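About Clultix

Clultix is a planning and purchasing office for small manufacturers that intend to automate part handling. We prepare equipment budgets, write specifications, run trials before a purchase order goes out, and check the delivered cell against what was ordered. We do not build cells and we do not sell robots. Our fee is fixed at the start of a job and does not depend on the value of the equipment the client ends up buying.

The office was set up by Glenys Bickerstaff and Barry Parsons, who had worked together in the purchasing department at Sowerby, a maker of cast fittings. Sowerby had bought two handling cells in quick succession. The first was specified from a catalog and the second from a trial, and the difference in cost over their service life was large enough that the trial method became standard there. Clultix applies the same method for other companies.

What we do

A typical job begins with the parts. We ask for a representative batch, including worn, off-size and badly finished pieces, together with the container they arrive in. Drawings are useful but they do not replace the batch. From these we write a handling brief: weights, faces that may be gripped, orientations at pickup, required orientation at placement, and the longest acceptable cycle.

The brief then goes into the budget. Our budgets list the arm and controller as one line and everything else separately, in this order: gripper and spare fingers, sensing, cabling and dress pack, base and mounting, guarding, electrical supply, floor work, integration hours, operator training, spare parts, and a reserve. Clients who have only seen a quotation for an arm often find the remaining lines come to more than the first one. We would like them to see this in March and not after the budget year has closed.

Bin picking gets a section of its own. Parts lying flat on the bottom of a deep container, or close to a wall, set the limits on wrist clearance and finger length, and those limits decide which arm can be used. A cell that handles the top layer well and leaves the last pieces behind needs a person to empty the bin, and that person's time belongs in the running costs.
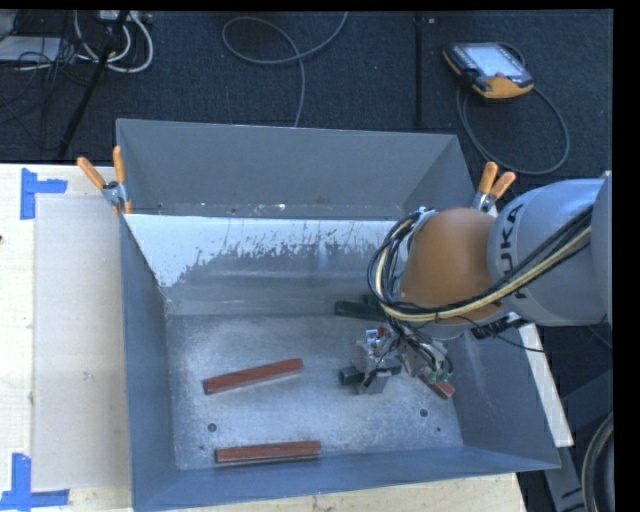 Trials are charged by the bench day and are run on rented or client-owned equipment. We record picks attempted, picks completed, and the position of each part that was missed. The standard trial is 1,000 picks, split between the near wall, the far wall, the corners and the center of the container. Shorter trials are available for early screening, but we do not base a purchase recommendation on them. Cable routing is reviewed during the same session. A dress pack that fouls the container at full reach is cheap to correct on a bench and expensive to correct on a finished line.

After the trial the client receives a specification that can be sent to any integrator, a budget with the lines above, and a comparison of purchase, lease and deferral. Deferral is a real option in our reports. Andenow, a hardware packer, took that advice and spent the money on better containers first — the robot was ordered the year after, with a simpler gripper than the one originally quoted.

Acceptance and follow-up

We attend factory acceptance and site acceptance. The tests are taken from the trial brief, with the same parts and the same container. If the results differ, the integrator gets a written list and the final payment is held until it is closed. A follow-up visit takes place six months later, mainly to compare actual spare part use with the budget.

People

Glenys Bickerstaff: contracts and budgets.
Barry Parsons: specifications, acceptance testing.
Hye-jin Yoo: bench trials and gripper selection. Before Clultix she was an applications engineer at Tudaso, a fixture shop.
Elli Miettinen: guarding, risk assessment and electrical supply.
Cyril Inskip: spare parts planning and used equipment inspection.

Used equipment

Second-hand arms are acceptable for many handling jobs. Cyril inspects the arm, controller and teach pendant together and will not report on an arm alone. The report covers backlash, brake condition, cable wear, software version and the availability of replacement boards. Transport and recommissioning are priced in the same document so that the total can be set against a new unit.

Working with us

Send a short description of the part, the container and the present cycle time. Photographs help. We reply with a scope and a fixed price, or with a note that the job is outside our field. We do not take on welding, painting or food contact work.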